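Notes from the Back Table
The Irklow Chess Club newsletter

Hosting the Lorkach match, or how we came to own a second kettle

Every August the club votes on whether to host the away half of the Lorkach match, and every August we vote yes, having forgotten what happened the time before. This year's vote took less than a minute. The argument over biscuits took the rest of the evening and will resume in the spring.

For newer members: Lorkach is the club across the river. They have a paid-up website, matching sweaters and a junior section that eats sandwiches at tournament speed. We have the upstairs room at Volcombe Hall, a radiator with two settings (off and Sahara) and a long tradition of losing politely. The match is played over seven boards, three hours a side, with a break in the middle for tea and for telling your opponent what you should have played.

The hall's own wooden boards were retired last winter after the damp got into them, so all seven games were played on the roll-up kind. Purists grumbled. Then the purists had to carry the equipment up two flights of stairs, and the grumbling stopped. 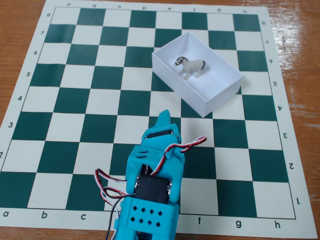

Green and cream vinyl, with the letters along the edge.

Now to the results, which I have put off as long as I decently can. We lost. The score was closer than usual, and on board three Siwan Kneath had a winning rook ending for at least an hour before it became a drawn rook ending, and then, by a process she has asked me not to publish, a lost one. Our top board won in 19 moves against a man who had driven a long way to play 19 moves. He was gracious about it and ate his way through most of the lemon cake.

The second round was delayed because the clocks disagreed. We own several clocks from the Van Rooij sale, bought as one lot on the theory that they all worked. They do all work. It's just that each has formed its own opinion of how long a minute is. Lorkach's captain asked if we had any others, and I said yes, in the tone of someone who would be gone for a while.

I have raised the clocks in this column before. I raised them in the spring, when we had the money, and was told to wait until the fall, when we would have more. We now have $838, which is $2 less than in the spring, and I would like somebody to explain the waiting to me again. 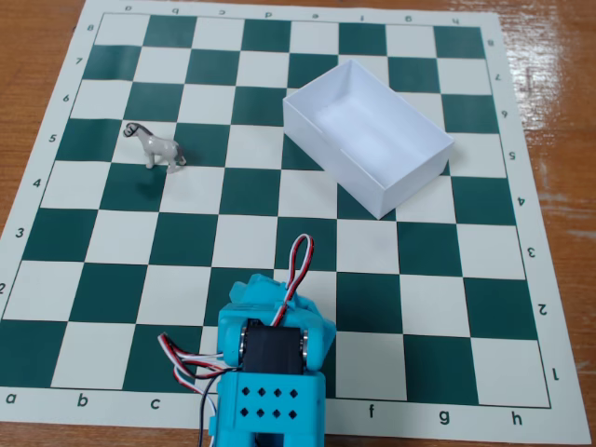
Wahyudi Nugroho writes that the clocks are fine and the players are slow. He has used the same one for every league game this season, has never lost on time with it, and thinks anyone who wants a new clock should first try moving a piece before the tea break. He would also like the radiator looked at, if money is being spent.

Noted, Wahyudi. I should mention that the clock he always picks is the one that runs slow.

On the subject of players and speed, the rating list is out and pinned up by the coat hooks. The most improved member this season has climbed to 1168, and has told everyone, including the lady who came to read the meter. Those of us heading in the other direction are reminded that the list is printed on one side only and can be turned to face the wall. 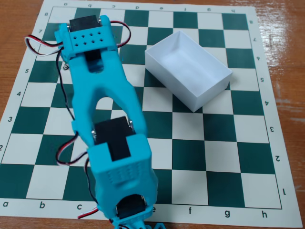 White box, open, on the board.

We also need to talk about teaching night. The beginners' hour has grown, and the same few of us are running it every week on no sleep and instant coffee. If you know how the knight moves, you are qualified. If you only think you know, come anyway and sit next to someone who does.

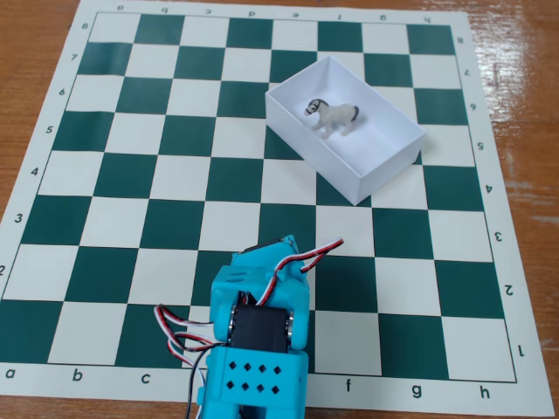 Notation is where most beginners come unstuck, and I have some sympathy, having once recorded an entire game from the wrong side and handed in a score sheet on which both kings started in each other's seats. We tell people to say the letter first and then the number, and to look at the border when in doubt. It helps that the boards have letters at both ends, one set upside down for whoever is sitting opposite. It also helps to remember that h1 is a light square, so if the corner by your right hand is dark, turn the board before you start and not on move twelve, as happened to me in the Lorkach match of a few years back. We agreed a draw out of embarrassment.

Score sheets from this year's match should go in the tray by the door, legible or otherwise. The return match is at their place, where I am told the clocks all agree. Bring a sweater.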